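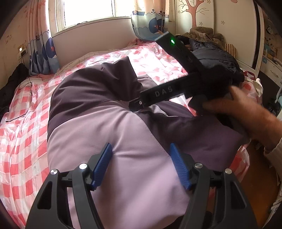 Lavender and plum, on the checkered bed.

The Stovevdale Jacket

Asmaa Younis had packed for Harside twice already and loved it more the second time. One bag, 29 liters, and the whole mountain at the end of the train line!

"You're taking the purple one," said Verena from the doorway.

"Of course I'm taking the purple one."

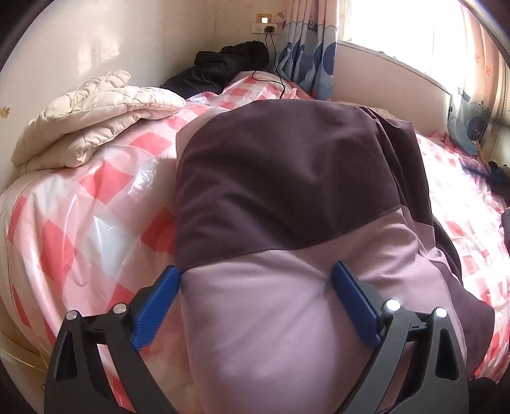
Folding was the part Asmaa liked best, and her grandmother in Drarnovby had taught her to do it slowly, with the whole bed to work on. She smoothed the light part first, then followed the curved seam with her thumb to where the dark plum began. What a color! Like the hills at five o'clock in September.

"It's 2000 meters up there," Verena said. "You'll want a hat too."

"Two hats!"
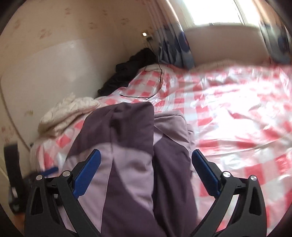
Harside, Evening

The train was late and the wind came straight off the ridge, and Asmaa stood on the platform in her purple, grinning at everything. She had 70 crowns, a cheese roll and the key to room six.

She called Verena before she'd even found the stairs.

"I forgot both hats," she said. "It's wonderful here. Come up tomorrow, and bring them."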